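Tudthorpe students teach two-armed robot to handle cloth

30 Jul 2019

TUDTHORPE — Students in the summer robotics course at Rularero Technical College are spending the last part of the term on a job most of them do at home without thinking: handling cloth and folding it.

The project is called Athumani. It uses two robot arms fixed at one side of a wooden table, each ending in a black gripper with two fingers. The goal is for the pair to take a piece of white fabric from any starting position, spread it out and fold it into a neat square.

Last year's class worked with wooden blocks. A block keeps its shape when it is picked up, and the software written for it could be finished in a few weeks. Cloth bends, bunches and slides over itself, and the position of one corner says little about where the others are.

The course has 17 students, split into teams that share the table. One team works on finding edges and corners in the camera images. Another plans the arm movements, and a third handles wiring and the gripper parts. The teams switch jobs halfway through the term so that everyone spends time on both the software and the hardware.

Course notes list 187 practice runs so far. After each one, the students write down where the fingers closed and how many layers they picked up. Picking up two layers when only one was wanted is the most common entry in the log. 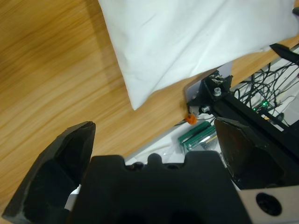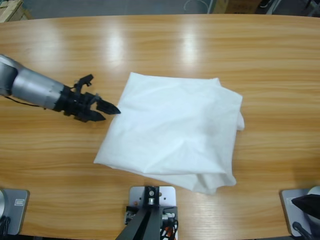

White fabric on the table at Rularero, seen from the table camera and from the arms.

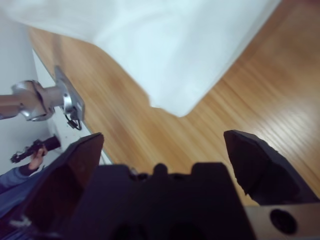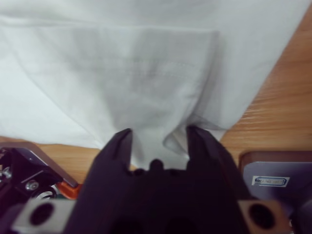 Comments from the student teams are posted on the course page along with the log. The wiring team wrote that it had expected the folding itself to be the hard part, but that most of its hours had gone into getting a clean grip on a single edge. The team asked for another week before the final test and was given it.

For that test, the robot will get 50 attempts, each starting with the cloth in a different position. A fold will count if the edges line up closely enough to pass a check by the camera software. Students may not touch the cloth once an attempt has begun.

Pletavwood, a local furniture maker, paid for part of the equipment. The college covered the rest from its course budget.

Results will be posted on the course page. The class plans to show the project at the college open house in October, where visitors will be able to watch the arms work and try folding the same cloth with a pair of hand-held tongs. The next course is open to students who have completed the introductory programming class, and the application form is available from the college office.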